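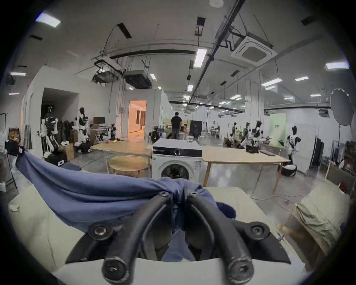

Start with the question I get at every family dinner: "So are you teaching your own replacement?" Let people laugh. Then answer it straight. My job has changed twice since I joined Kouris, and both times I ended up with more to do.

Quick show of hands: who folds their own laundry? Who likes it? (Wait for it.)

## What the job was

Before Kouris I folded for a linen service in Fakasholm. Standing job, one table, same motion all shift. I was fast and I was proud of being fast, but my input on how the work got done was zero. If the table was the wrong height, you got a sore back.

Tell the pillowcase story here, short version.

## What the job is

Now I'm an operator on Clillell, our garment-handling project. We fold clothes by hand using grippers, the motions get recorded, and the software learns from them. In March our crew logged 3,321 folds. Pause on that one! Every fold in there was done by a person who had to decide where to pinch first.
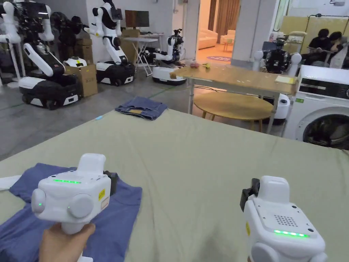
Shift work at Kouris is built around garments, and we choose the order ourselves. That was the first big change for me: the person holding the tools has a say. It started when we complained that mixed batches were slowing us down, and the engineers came and stood next to us to see why. Look at what's on the green sheet, a T-shirt spread out near the left gripper and a pair of jeans folded toward the far edge. Those are completely different problems. Denim holds a fold for you. A T-shirt slides around and forgets everything you did to it, so you learn to pinch less cloth and move slower. I could do that with my fingers for years without having words for it, and now I have to explain it to a room of engineers, which I love.

Don't rush this part. If they remember one thing, make it the bit about having words for it.

## What still needs fixing

Be fair here, the room will have skeptics in it and they're right to be there.

- Wrists. Two grippers all day is a new kind of tired. We swap hands-on work for review work every 2 hours now. We should have started that way.
- Credit. Operators' names weren't in the project reports at first. They are now.
- Pay. New skills, old pay grade. We got a new grade after 3 meetings (don't go into the meetings).
- The worry. People back at my old workplace ask me when the machines are coming. I don't know, and I say so.
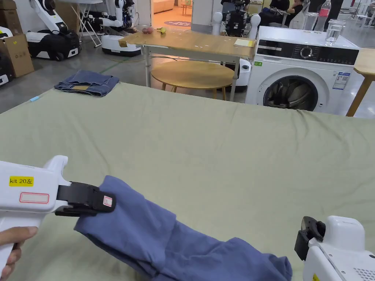
**Decha Boonyarit**
Garment operator, Kouris
Fliltbridge, Sep 7, 2018

Sleeves and trouser legs! Everybody's least favorite. Let the slide sit a second so people can see the blue cloth bunched up on the sheet with one end in the jaw, then ask where they'd grab next. You'll get five answers, and that's the fun of it. Our crew argued about the same thing for a week and we ended up writing a one-page guide, by operators, for new operators.

Mention that the guide is up on the wall and has pen all over it.

If there's time: the training budget. New people get two paid days just to practice before anything is recorded.

Questions. Repeat each one into the mic. If someone asks about the software side, send them to the engineers at the back table, they have coffee.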